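Minutes, Titness guest house co-op, June meeting
2022-06-24

Present: me (Dörte Kuhlmann, taking notes again), Jianguo Xiao, Iraís Tovar, Bautista Vergara. Yuzhen Ren sent her regrets and a long email, which I've folded in where it fits.

**Last month's minutes.** Approved once I fixed the spelling of Prinden. Sorry, Prinden people!

**Money.** Jianguo says we have 3,803 in the account with the laundry bill already paid. I asked if that includes the deposit for the school group and it does, so we can't spend all of it (sad face from Bautista).

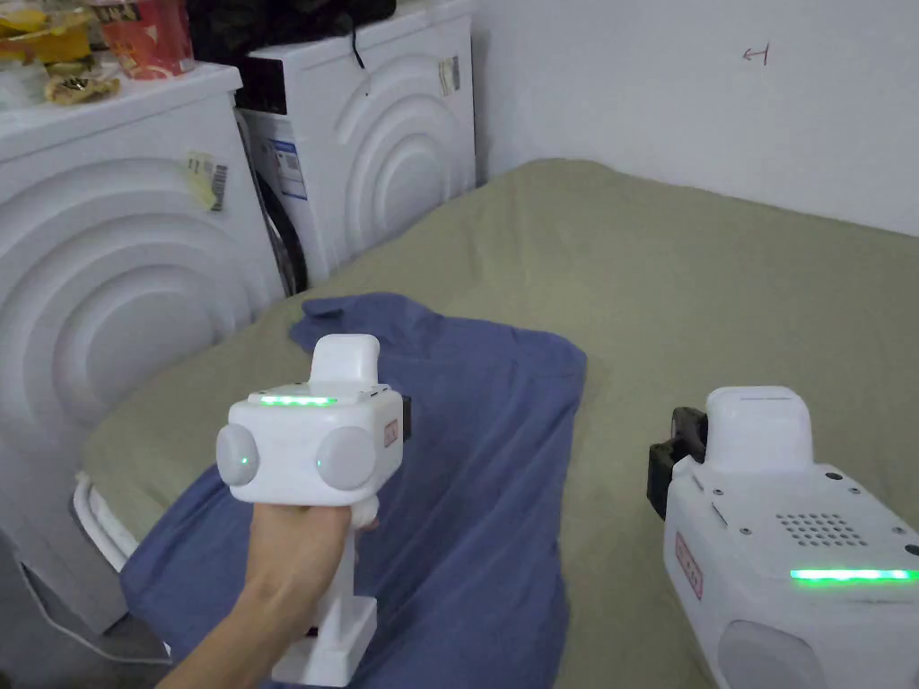 **Breakfast.** We went back and forth on this for ages. Iraís wants to start at 7:30 on weekdays, Bautista wants 7 because the hikers keep leaving hungry, and I'd be happy with bread and fruit set out the night before. We're trying 7 through the end of the season. Bautista opens up and I'm not getting out of bed for it.

**Bedding.** Yuzhen's email was mostly this. She'd like all the rooms in plain greens and khakis so that covers can move from room to room, and I love the idea. Wurkano quoted us for 40 covers, Qiu hasn't answered yet. Iraís will call Qiu again before we order.
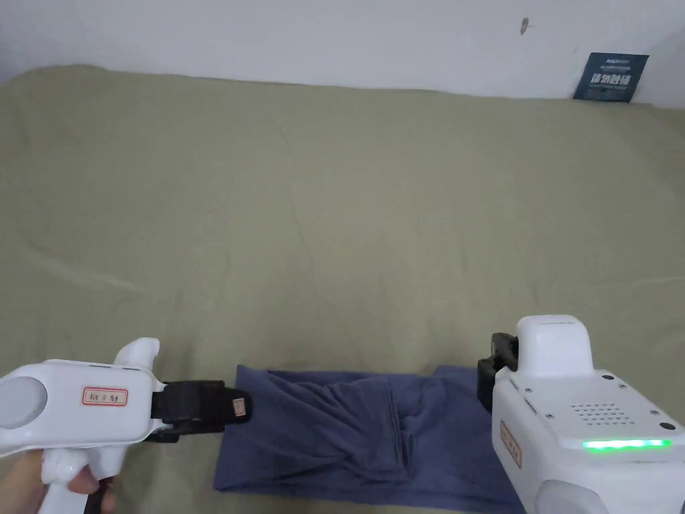
*Green cover, with the navy card at the back by the wall.*

**Towels.** Do we go to two per guest, one large and one small? Everyone said yes. We own 83 right now and Jianguo thinks 15 of those should become rags. 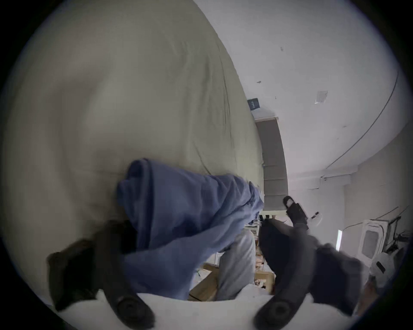 He'll sort them and report back. I said please keep the striped ones, I'm fond of them.

**Quiet hours.** Still 10 pm. Moving on. 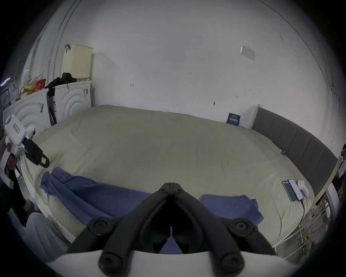
*Blue towels on the sage-khaki duvet.*

**To do**

- Iraís: call Qiu
- Jianguo: towel sorting, new key for the bike shed
- Bautista: breakfast sign
- Me: answer Yuzhen, type this up

We stopped at 8:50 and finished the plum cake.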